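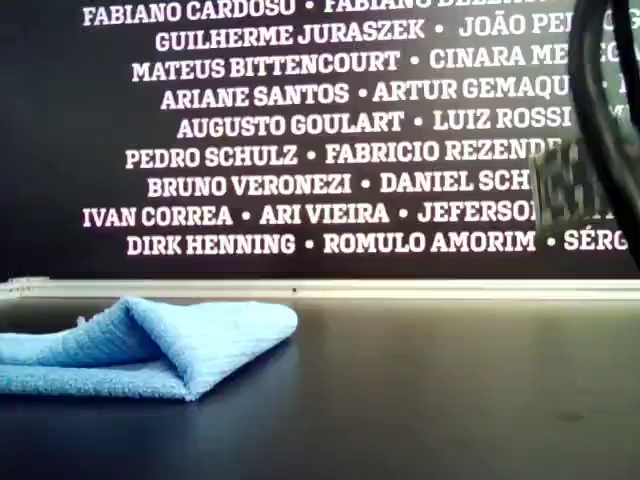

Fig. 4. Panel of names set in bold slab-serif capitals, white on black, with bullets between the names.

Lettering and Layout, Unit 6: Setting long lists of names
Handout prepared by Agustina Zúñiga

Read this before Friday's session and bring your own draft of the list for Exercise B.

6.1 Run-on lists

A name list can be set as a column, one name to a line, or run on, with several names to a row and a mark between them. The column is easier to search. The run-on list takes far less height and makes a solid block of text, so it is often chosen for credits, donor walls and memorials. In Fig. 4 the rows are centred and differ in length. The row beginning IVAN CORREA starts further left than the others.

6.2 The separator

Commas tend to look weak next to capitals. A bullet or a raised dot works better. Points to check:
– the dot should be smaller than the counter of the letter O
– the space on each side of the dot must be wider than the word space inside a name
– no dot at the start or end of a row

The second point is the one most drafts get wrong. If the spaces are equal, a first name can attach itself to the surname before it. Florencia Cáceres will show two corrected proofs from the Medina job in class.

6.3 Breaking rows

Never break inside a name. Move the whole name down and let the row end short. With a centred setting this gives a staggered left edge – compare ARIANE SANTOS with DIRK HENNING. Do not letterspace single rows to even them up.

6.4 Accents on capitals

Keep them. JOÃO needs its tilde in capitals as much as in lower case. Allow for accents when you set the line spacing, or they will touch the row above.

6.5 Order

Alphabetical order is safest for long lists. The Prarnum wall has 1,507 names and was first set in order of joining, and visitors could not find anyone. Short lists may follow any order the client asks for, in writing.

Exercise B

Set the list of 50 names (separate sheet) as a centred run-on block, white on black, 300 mm wide. Hand in one proof at full size. Aarne Partanen has the spare sheets.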